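Open day at the Brullitard knitwear mill, Zasmont 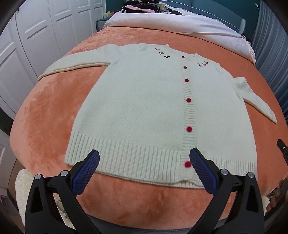 I went over to Zasmont in November for the open day at Brullitard, mostly to see the linking room, which is shut to visitors for the rest of the year. I have a weakness for cardigans with fruit on them, and the cream one with the red buttons and the cherries at the neck is the sort of thing the mill shop has sold for a long time, so I wanted to know how they were put together.

The mill is 14 minutes on foot from the station, downhill all the way, along the river and then left at the Vieira bakery. Doors were at ten. Entry was free but you had to book a slot for the floor tour, and the morning slots had gone. I got the one at half past eleven because two people had not turned up. If you go next year, book it when they open the list.

The tour starts in the yarn store. It is a long, low room with cones on steel racks, sorted by shade number and not by colour name, so three reds that look the same to me sit on three different shelves. Our guide said there were 162 shades on the current card, plus whatever is left of the old ones. The cream alone has five numbers. It was cold in there and we were glad to move on.

Next is the knitting floor. The machines make flat panels: back, two fronts, two sleeves. The ribbed hem is knitted first and the plain part follows on from it in one piece. The noise is steady and you can talk over it if you stand close. A fine gauge cardigan body has a great many more rows than I had imagined, and a panel comes off slowly. There was a table of rejected pieces that we were allowed to handle. Most of the faults were dropped stitches near the edge. I could not find the fault in two of them and had to be shown.

The linking room was the part I had come for and it did not disappoint. Each linker sits at a round dial with points on it and puts the loops on by hand, one loop to a point, before the seam is run. They had a lamp at every seat. One of them had been there since leaving school and worked without looking down much. She said the neckline is the worst job and the shoulders are the easiest. The button band is done here too, as a separate ribbed strip attached down the front, and it has to be eased on slightly or the whole front will ripple. I have a home-made cardigan that does exactly that, and now I know why.

After that came embroidery and trims, upstairs. They do small motifs by hand and larger ones by machine. Cherries are hand work: red first, then the stems and leaves in dark green. The placing is marked with a paper template pinned at the neck, and the two sides are not meant to match. One side gets a longer run going down from the shoulder towards the front and the other gets a small cluster. I asked if people send them back thinking it is a mistake. A few do.

Buttons are sewn on by machine and then checked by hand, with a tug on each. For the cherry cardigan it is six down the front, the lowest one on the rib of the hem. There was a tray of loose covered buttons in various reds and browns, supplied by a firm called Drevura, and you could buy a bag of 100 seconds quite cheaply. I did not, and have regretted it a bit.

Finishing is on the ground floor again. Garments are washed, pressed with steam on a flat bed, and measured against a board. We were given a sheet on home care, which I will copy out in short form as it was useful:

Wash cool, inside out, buttons done up.
Do not wring. Roll in a towel and press.
Dry flat, sleeves out to the sides, away from a radiator.
Fold for storage. Hangers pull the shoulders out of shape.
If a cuff curls, damp it and pat it flat before it dries.

The shop was very full by the time we came out. There is a main rail at ordinary prices and a back room with seconds and end of line stock. Sizes in the back room were mostly small or very large. I queued for a while, looked at a grey pullover with one sleeve longer than the other, and put it back. The till took cards but it was slow.

Food was soup and bread in the old packing shed, and tea from an urn. Seating was limited. There is a proper café on the square in Zasmont if you would rather sit down.

They told us 700 people had booked for the day, and the yard felt like it at lunchtime. The floor groups were kept small, though, and I could hear the guide the whole way round. It took an hour and ten minutes. There are two flights of stairs to the embroidery room and no lift. Pushchairs had to be left at the door.

Parking is in the field opposite, which was muddy. The last train back with a decent connection is the ten past four.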